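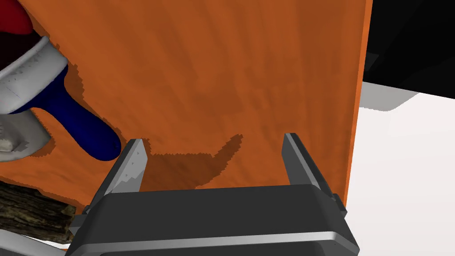
4. Antes de comprar: planificación y presupuesto de la célula

Este capítulo va dirigido a quien firma el pedido. Si el equipo ya está en su taller, pase al capítulo 5. Si todavía no lo está, lea primero estas páginas y desconfíe un poco de todo lo que le hayan enseñado en una demostración comercial, incluidas las nuestras.

4.1 Qué se puede saber con la simulación

La célula Plidlow se entrega con un entorno simulado donde la pinza trabaja entre objetos de formas y texturas distintas: un panel de madera, un trozo de tronco con corteza, un mango azul oscuro. Sirve para comprobar alcances, aperturas y estorbos antes de gastar dinero en hardware. Para calcular la productividad sirve bastante menos, y conviene no presentar sus resultados a dirección como si fueran datos de planta.

1. Instale el entorno en un ordenador que ya tenga. No compre una estación de trabajo nueva para esta fase.

2. Cargue las medidas reales de sus piezas. Las piezas de muestra están elegidas para que se vean bien en pantalla y no se parecen a las suyas.

3. Abra la pinza al máximo y compare el hueco entre los dedos con el ancho de la pieza más grande. Si el objeto no cabe entre ellos, la respuesta es no. Ningún ajuste de software lo arregla.

4. Ejecute 100 agarres por cada tipo de pieza, variando la posición de partida. Una serie de cinco intentos buenos no demuestra nada, por muy convincente que resulte el vídeo.

5. Anote los fallos por causa: choque, resbalón, pieza no detectada. El informe automático los suma todos en una sola línea y así no ayudan a decidir qué comprar.

Nota: el rozamiento que aplica el simulador es un valor único por material. La corteza, el cartón húmedo y la tela se comportan en el taller de maneras que ese valor no recoge. Pida una prueba física con sus propias piezas antes de aceptar cualquier cifra de ciclo.

Nota: las sombras simuladas tampoco equivalen a las de su nave. Si va a usar visión, reserve dinero para iluminación.

4.2 Cómo leer una oferta

1. Exija que el precio venga desglosado en brazo, pinza, controlador, seguridad, integración y formación. Una oferta de una sola línea no se puede comparar con ninguna otra.

2. Busque los dedos de recambio. Son piezas de desgaste y muchas ofertas los omiten. Incluya 2 juegos en el pedido inicial.

3. Compruebe qué licencias caducan. El módulo de planificación Drirkum se factura por año y por célula. La renovación no figura en el precio de compra y debe ir a gastos corrientes.

4. Pregunte quién paga los desplazamientos durante la puesta en marcha y cuántas visitas están incluidas. Que conste por escrito.

5. Separe las horas de integración de las horas de soporte. Cuando van juntas, la integración se come las dos.

Precaución: el plazo de amortización que aparece en los folletos supone dos turnos completos y ninguna parada. Rehaga la cuenta con sus turnos reales. Si el resultado solo sale bien con las horas del folleto, aplace la compra.

4.3 Un caso para comparar

En la planta de Fashola, la primera hoja de presupuesto preveía la integración en cuatro semanas. Zainab Isah, responsable de compras, pidió que se registraran las horas de verdad y al cierre sumaban 478. La simulación había ido bien desde el segundo día. El tiempo se fue en sujetar las piezas, en rehacer los dedos y en esperar un vallado que no estaba en la oferta.

Trinh Lý, que llevó la parte técnica, recomienda ahora cerrar el diseño de los dedos antes de fijar la fecha de entrega. Estamos de acuerdo, aunque a nuestro departamento comercial no le guste demasiado.

4.4 Antes de firmar

1. Compare la oferta con la opción de no automatizar. Incluya un útil manual mejorado, que a veces resuelve la mitad del problema.

2. Fije los criterios de aceptación con piezas suyas, en su instalación y con su personal al mando.

3. Retenga una parte del pago hasta que esos criterios se cumplan. Si el proveedor se niega, pregunte por qué.

4. Si contrata la integración a Welitz o a otro tercero, indique en el contrato quién responde cuando el brazo y la pinza se culpan mutuamente de un fallo.

Precaución: no encargue el vallado ni la obra civil a partir de la simulación. Espere al plano de implantación firmado (véase el apartado 5.2).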